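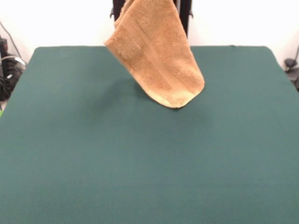

Can a machine fold the washing for you yet?

Not at home, at a price or a pace most people would put up with. Robots can fold some things in some workshops, slowly, and the simple square items go best. For the rest of the basket it is still your two hands.

Last updated: May

Why cloth is hard

A mug is the same shape wherever you set it down. A flannel has a different shape every time it is picked up. Lift one from the middle and the corners vanish into the folds. Lift it doubled over, as with the tan one hanging over the green felt, and the hem band runs off at a slant and tells you very little about where the next corner is. A person feels along the edge without thinking. A gripper has to find that edge by camera or by touch, and terry is thick and fuzzy enough to make two layers pass for one.

What to hand over now

Washing and drying, as ever. Vacuuming hard floors, if you pick up the socks first. Mowing a plain lawn. Dishwashers do the job well, but loading and emptying them is still yours.

Sorting, pairing, folding and putting away are not ready. Rattana Chareonsuk runs the linen room at a guest house in Stisumside and sends 113 flannels through the machines on a busy changeover. She has looked at folding machines twice. The ones she saw wanted each piece fed in flat by hand, and by then, she says, you may as well fold it.

Folding flannels by hand, quickly

Take them out of the dryer while slightly warm and shake each one once by a corner.

Find two corners on the same side before you put it down. If you can only find one, run your thumb and finger along the hem until you reach the next.

Lay it flat with the woven band nearest you. Fold in half, then in half again. For a narrow shelf, fold in 3 the long way and then once across.

Stack with the folded edge facing out. A pile of 4 stays up better than a tall one.

A soft surface helps. Felt or an old blanket over the table stops thin cloths sliding about. Brush the lint off afterwards.

In the workshop

The same goes for rags. Eskil Hägglund keeps the cloths at the Halvorsen joinery in Trernport and has given up folding them at all. Clean ones go loose in a bin by the bench. Cloths with oil finish on them are opened out flat outdoors, away from anything that burns, until fully dry. Never leave those in a heap, as they can heat up and catch fire.

If you are tempted to buy

Ask to see the machine start from a crumpled pile, with your own towels. Ask how long a full load takes and who clears it when it jams. Measure the space, including room to open the lid.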